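How do you sort markers in hanging wire baskets?

Asked by Aarti Katiyar

I've got a rail along the back of my craft table and I want the markers off the tabletop for good. Do I go with one long basket or a bunch of little ones? I own 60 markers and my kids put nothing back — ever!

Mervin Zacharias
Long one with dividers. Done.

Bohdana Shevchuk
I'd do both! I use a long black mesh basket with five compartments for markers, sorted by color family, and a small white one off to the left for odds and ends (erasers, caps, whatever). Check the mesh size before you buy — skinny pens poke right through the bottom of some of them. I empty everything out on Sunday and wipe the table, then load it all back up. 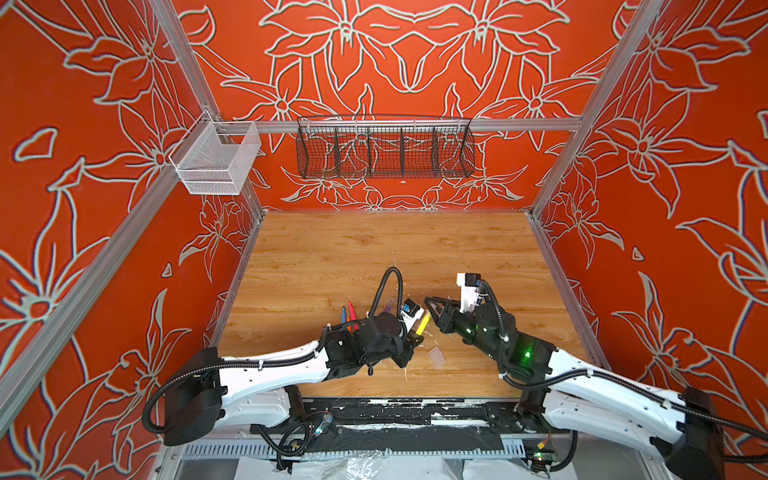

Both baskets look empty, markers on the table

Zachary Melnyk
No baskets here, we use mugs. 2 of them, works fine. Depends on your kids I guess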